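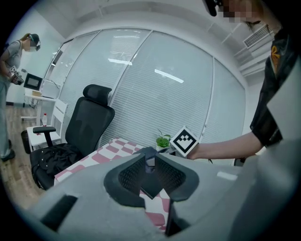
4. Registering the marker cube with the tracker

Revised Sep 22, 2020. Applies to Kostusitz tracking software with the Khokhar gripper plug-in. If you are still on the July build, update before you go on; its registration file can't be read by the current one.

Registration tells the software where the gripper camera sits in relation to the room tracker. Every hand path you record depends on it. The program will give you a score at the end and color it green. Treat that green with some suspicion. It means the math settled on an answer, and a wrong answer can settle too.

Before you start

Two people make this easier. One holds the gripper, the other holds the cube. The cube holder should keep fingers off the black border of whichever face is toward the camera. A marker with a thumb across its border is usually dropped by the detector, but now and then it gets read at the wrong size, and that bad reading goes into the average along with the good ones.

Steps

1. Start the tracker and wait for the status line to read STABLE. Then wait another 20 seconds. The line changes early.

2. Open Tools > Register > Cube. Enter the cube ID printed in your kit list. Do not use Auto ID. It guesses from the first face it sees.

3. Hold the cube beyond the fingertips, tilted a little. A face held square to the camera looks tidy on screen and gives the worst angle estimate you can get, because small tilts in either direction look nearly the same.

4. Press Capture. Hold both the cube and the gripper still until the tone.

5. Move the cube to a new place and a new angle, and capture again. The program accepts 9 poses. Take 16. Spread them through the view, with several near the corners, where the lens model is weakest.

6. Press Solve and write down the score.

7. Delete any pose marked with a yellow flag and solve again. If the score improves but the camera position jumps, you have deleted something the solver needed. Put the pose back and capture more.

8. Save under a new name. The Save button overwrites without asking.

Note: Patterned table covers. The detector looks for dark squares with strong edges, and a checkered cloth offers it plenty of squares. The manual for the older release said this was solved. Kelly Pimentel went through the log from one long session and found 656 rejected candidates, so the filter is doing its job, but it is doing a lot of it. Expect slower frames. Turn on Strict Border if the outline on screen hops away from the cube.

Note: Blinds and ceiling lights. Bright reflections on glass can wash out a marker face that passes in front of them. Lock the exposure by hand. Auto Exposure is on by default, for reasons the Dormont release notes do not give.

Caution: Do not bump or re-seat the camera after step 8. There is no warning if it shifts. The saved file will load as if all were well.

Checking the result

Place the cube flat on the table and leave it there. Move the gripper slowly around it while watching the Cube Position readout. If the numbers follow your hand, the registration is bad, whatever the score says. Shabnam Rajput's advice is to run this check before every recording session – it is tedious, and she is right.

The Jokby viewer has a Verify button. It replays the same poses you solved with, so it will nearly always agree with you. Skip it.

Continue to section 5, Matching the clocks.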